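Search this forum
Search titles only
By:

Multi-finger hand vs parallel jaw for fridge loading

ylozano
Trying to settle on an end effector for the kitchen task. Fruit from a basket into the top compartment of a fridge. Have a Caler parallel jaw and the five month old Moschos hand, budget for keeping one. Head cam only right now, no wrist cam. This is the view I plan from before the arm comes in

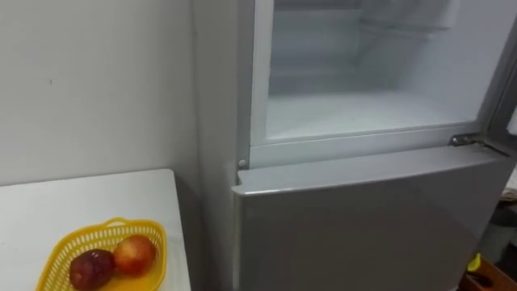
Re: Multi-finger hand vs parallel jaw for fridge loading

fredy_c
Keep the jaw. Fewer joints, less to break. We ran 700 picks on the Caler at Fleswood and swapped pads once. Round fruit is fine if you open wide and come in slow.

mpaucar
Disagree. Jaw is ok on a flat table, not in a basket. Rim gets in the way of the fingers when the fruit sits low, and with two apples touching you end up pushing one into the other. Yeison post a grasp with the hand?

ylozano
ok, table side. Fingers curl over the top and come in from underneath

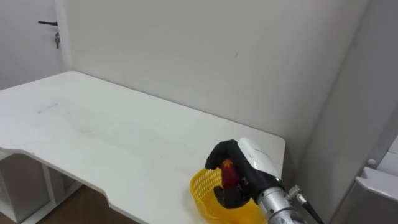
Moschos hand over the basket, default power grasp

fredy_c
Sure it holds. But look how much of the fruit the fingers hide from the head camera. How do you know what you've got in there. With a jaw you'd at least see both sides

mpaucar
Thats a camera problem, not a hand problem. Put a cam on the wrist.

heriberto_a
Wrist cam won't see much either once the fingers close. We tried it, ended up trusting motor current. Also what controller are you on? The stock one was sluggish for us, 88 ms command to motion. Went to the Wimis board and stopped fighting it.

ylozano
Wimis already. Numbers so far — hand 639 good out of 700, jaw I stopped early so not a fair compare. Most of the hand misses are the darker fruit, segmentation looses the edge on it. Other thing bugging me is the fridge end. White walls, white floor, depth goes to mush in there.

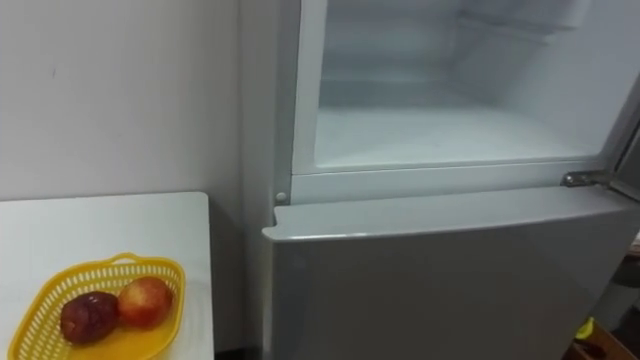

So I've been setting the place height off the front rim and not the floor of the compartment. Works better but it's a hack. The hinge bracket on the right is a decent landmark too, might use both.

fredy_c
Depth in there will be bad with either gripper, so doesn't change my vote. Finish the jaw run before you pick. Same lighting, same fruit

mahlet_g
Try a shorter exposure before you blame the depth. Glossy white plastic blows out fast. I dropped mine 6 steps and got usable points on the back ledge

ylozano
will try exposure tonight. And yeah ok Fredy, I'll finish the jaw run

mpaucar
still going to be the hand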